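README – Fama hand-held demonstrations, tabletop set

Search the docs Enter keyword Go

## What this is

Fama is a set of recordings of people doing small tabletop jobs with hand-held grippers. There is no robot arm in any of them. A person holds the gripper, does the job, and the camera on the gripper records it along with the gripper opening. The aim is to train a policy that can later run on an arm fitted with the same fingers.

This README covers the July 2020 release. Earlier copies of the data had a different folder layout and should not be mixed with this one. If your copy has a folder called `raw_takes` at the top level, it is an old one.

## Contents

- 1,110 demonstrations
- 17 tasks
- 4 rooms
- Wide-angle colour video from the gripper camera
- Gripper opening, logged alongside the video
- Gripper pose, worked out after recording
- A short text label for each demonstration

Two-handed tasks have two of everything, left and right. Both sides share one clock and have been trimmed to the same start and end.

## Tasks

The tasks fall into a few groups. The names below are the ones used in the folder names.

- `pick_place` – move an object from the table to a tray, a bowl or a marked spot
- `handover` – pass an object from one gripper to the other
- `stack` – put one object on another and let go
- `wipe` – push a cloth or sponge across the table
- `open_close` – lids, drawers and small boxes
- `sort` – separate a mixed pile by colour or by size

Some groups hold several tasks and `handover` holds only two. The full list, with the exact wording of each label, is in `tasks.csv`. Labels are written in plain lower case with no full stop. Where an operator used the wrong object, we changed the label to match what was done and kept the take.

## How the demonstrations were made

Operators were given the task label and shown it once by someone who had done it before. After that they chose their own way of doing it. We did not ask for a fixed path or a fixed speed, and there is a fair bit of variation between people. Some go straight to the object and some stop above it first. Both are fine for training, though you may want to trim long pauses.

Each take starts with the gripper open and held still. It ends when the object is released and the gripper has been pulled back. Operators could restart a take at any point. Restarted takes were deleted on the spot and are not in the release.

Failed grasps were kept if the operator recovered and finished the job. These takes have `recovered` set to 1 in the metadata. We found them useful for the Pornix baseline, where leaving them out made the policy give up after a single miss.

A short set of test takes was recorded in June to check the clocks. They are in `extras/clock_check` and are not part of the count above.

## Folder layout

```
fama/
 tasks.csv
 splits/
 train.txt
 test.txt
 demos/
 <task>/<demo_id>/
 left/
 right/
 meta.json
 extras/
 clock_check/
```

One-handed demonstrations use only the `right` folder, whichever hand the operator used. The real hand is given in `meta.json` under `operator_hand`.

## Fields in meta.json

- `task` – folder name of the task
- `label` – text label
- `room` – room number
- `operator_hand` – left, right or both
- `recovered` – 0 or 1
- `pose_ok` – 0 or 1, see the notes below
- `length_s` – length in seconds after trimming

No take is longer than 90 seconds. Anything that ran over was dropped, as it nearly always meant the operator had stopped to ask a question.

## Loading

The loader is in the Royer tools repository. Install it, then point it at the top folder:

```
royer-load --root fama --split train
```

It gives you video, opening and pose lined up in time. The default is to skip takes with `pose_ok` set to 0. Pass `--all` if you want them anyway, for example to train only the visual part of a model.

## Notes on the video

The lens is very wide. The corners are dark and straight edges in the room come out curved. We have left the video as recorded. Calibration files are supplied for each gripper, and the loader can flatten the picture with `--undistort`, but you lose part of the outer view and the fingers are stretched. Our own models were trained on the curved version.

The gripper's own plastic parts take up the lower part of the picture for the whole of every take. Do not crop them out without thinking about it. The policy seems to use the fingers as a reference when it lines up with an object, and results were worse in our tests when they were masked.

Ceiling lights are often in view and reflect off the housing. Exposure was left on automatic, so brightness can change during a take when the gripper tilts up.

The operator may also be in view, as may the other gripper and its marker cube. In the view below, a fuzzy, egg-shaped beige object is close to the lens, with a second hand-held gripper beyond it carrying a white cube printed with black-and-white markers.
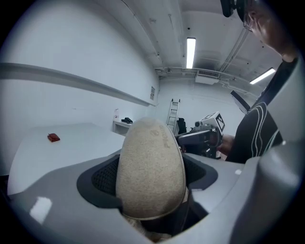
## Known problems

- Pose drifts in takes where the camera faces a plain white wall for a long time. Most of these have `pose_ok` set to 0, but check any that look odd.
- In room 3 the left gripper log has short gaps. The loader fills them by holding the last value.
- Soft objects hide how far the fingers have closed. Use the logged opening and not the video if you need to know when a grasp began.
- A few labels in `sort` say "small" where the operator went by colour. We will fix these in the next release.

## Splits

The test split holds out whole rooms as well as single takes. Room 4 is test only. Please do not train on it if you plan to report numbers against the Pornix baseline.

## Privacy and use

Everyone recorded agreed to the release. Sound was never recorded. Operators are not identified in the metadata, and we ask that you do not try to work out who they are. The data may be used for research and teaching. For any other use, write to the Jistano lab through the contact form on the project page.

## Changes

- Folder layout changed, `raw_takes` removed
- `recovered` flag added
- Calibration files now supplied per gripper
- Colour labels in `stack` corrected

Related items

Royer tools – install guide
Pornix baseline – training settings
Fama – calibration files
Jistano lab – gripper parts list
Fama – older releases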